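Bellbridge Robotics Club: checking the gripper before practice

Do this check at the start of every session, before you load your own program.

Clear the table and bring the arm down until the fingers are just over it. Open the gripper all the way. Look at the grip coating on both inner faces, and tell the session lead if any of it is peeling.

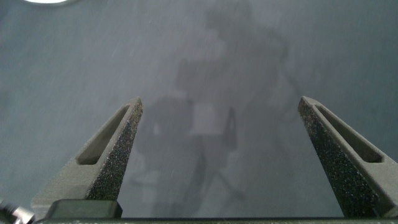
Next, close the gripper at 40 percent speed and open it again. Repeat this 3 times. The fingertips should meet evenly each time. If one side lags, stop and check the screws at its base.

Write the result in the Sorex log, then load your program.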